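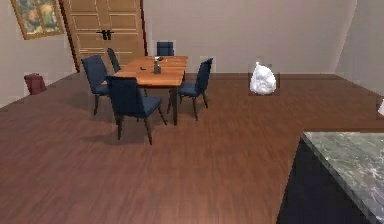 The dining room, with its wooden table and navy-blue chairs

Search this blog Go

Posted 2021-08-11 by Philomena Daly

I have been meaning to write about my change of jobs since January, and every time I sat down to do it I ended up answering somebody's email instead. So, with a fresh pot of coffee, let me try again.

Many of you know I spent years placing warehouse and office people at Barnix. I loved it there - the phones, the noise, the woman from accounts who brought plum cake. When Noonan called and asked if I would come over and build up their nursing desk, I said no twice. The third time they let me talk to the people already doing the work, and I was won over by lunch.

My first week I inherited a list of 1,188 candidates, and a good many of the phone numbers were dead. I got through 751 of them by spring (my poor ear!) and met some of the kindest, most tired nurses you can imagine. Most of them didn't ask about pay first. They wanted to know who made the schedule and whether that person ever picked up the phone.

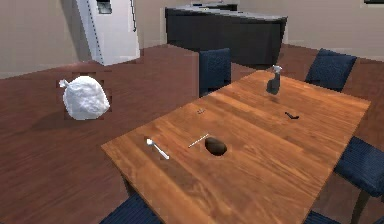
That question changed how I write a job posting. I used to start with the company and all its fine qualities, and now I start with the shift, the supervisor and the parking. We tried it on 6 openings at the Barken clinic and had 50 replies, many of them from people who had turned us down before.

I still get nervous before a first call, by the way. I write the person's name at the top of a clean page and say it out loud a couple of times. If you are new to recruiting and feel the same, write to me and I'll gladly tell you about my worst calls - there are plenty.

Contact | Copyright Philomena Daly | Back to top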